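Teaching by Hand: Door Tasks at the Irstead Room
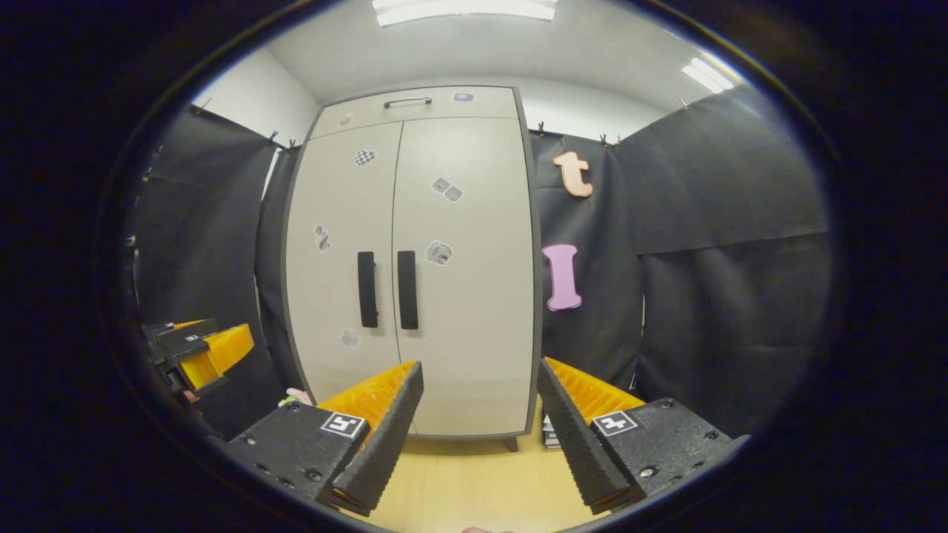 The door-opening set closed in October with 3017 demonstrations on record, all of them made by hand. The person doing the demonstration holds the gripper, walks up to the furniture and does the job at normal speed. Camera footage and finger width are logged together, and the arm's path is worked out later from the video. The remote-control station at Bullirbridge is still in use for tabletop work, but for anything taller than a bench it was slow. A door pull that takes 5 seconds by hand took most of a minute over the link, and operators tended to stop halfway to check their angle.

Cabinets are a useful test for this method. A long vertical handle can be taken at almost any height, so two people will grip it in different places and both will be right. A small horizontal bar asks for a different wrist angle. We did not want one correct answer in the data. Demonstrators were told which door to open and nothing about where to hold it.

Ulises Marulanda wrote the tracking code and has been going through the rejected runs. His notes, shortened:

Most rejects were lost tracking. Plain cabinet fronts and black cloth give the software very little to follow, particularly when the gripper is close and the door fills the view. Printed stickers on the doors helped. So did large shapes in bright colors on the cloth.

The second cause was finger tags leaving the view or catching glare from the ceiling lights. If the tags cannot be read, the opening width for that stretch is a guess, and the run is dropped.

The third was speed. People get faster after an hour. Sessions are now capped at 75 runs per person, with a break before anyone picks up the gripper again.

Training is being done on the Fedari cluster. The first model used 900 runs and handled a straight pull well enough, but it let go early when a door was stiff. We suspect the demonstrators were doing the same – starting the swing with the gripper, then relaxing their hold once the door was moving. The newer runs ask for a closed grip until the door is fully open. Results from the full set will go in the next issue.

The Stefanou arm is booked for playback tests after that. Anyone who wants to record should do the short calibration first, including those who did it in the spring, as the finger pads have been changed. The room is also open on Sunday mornings. Please check the free space on the recording laptop before starting and copy your runs off when you finish.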